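Flerbridge Workshop Adds Joined-Plank Tabletops to Its Spring Line
April | By the Flerbridge press office

JAKIVNESS - Flerbridge, the furniture workshop on the Jakivness waterfront, will start selling its joined-plank tabletops to the public this month. Until now the tops were made only to order for cafes and schools.

Each top is built from long, narrow strips of light wood set side by side, with the short ends staggered from row to row. The workshop uses offcuts from its flooring and shelving work, which would otherwise be sold for kindling. The first run is 50 tops. Prices start at $247 without legs, and a full table with the Geltetum trestle base costs $698.

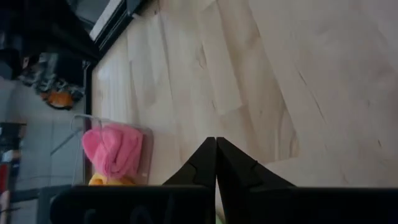 Color varies from strip to strip, and buyers should expect that. Pale beige and pinkish-brown pieces are placed next to each other as they come off the stack. Flerbridge does not fill small specks, nicks or fine cracks in the surface unless they catch a fingernail. Tops with marks that do catch are repaired or sent back to the saw.

The tops can be wiped with a damp cloth. The workshop advises against leaving standing water on the seams and suggests a coat of oil once a year. A small tin is included with every order.

Tops can be viewed at the Mitsotakis-Vlachou showroom in Jakivness from 10 a.m. to 4 p.m. Delivery inside the town is free. Orders from farther away ship flat and take up to three weeks.

Related
Geltetum trestle base now sold separately
Flerbridge finishes 300 school desks
How to oil a worktop

Comments (3)

dovetail_jan: Do they cut to size? My kitchen wall is not square.

Flerbridge: Yes, straight cuts are free. Angled cuts are quoted at the shop.

marsh lane: We have one of the cafe tops. Plenty of coffee spilled on it and it still looks fine. Just keep up with the oil.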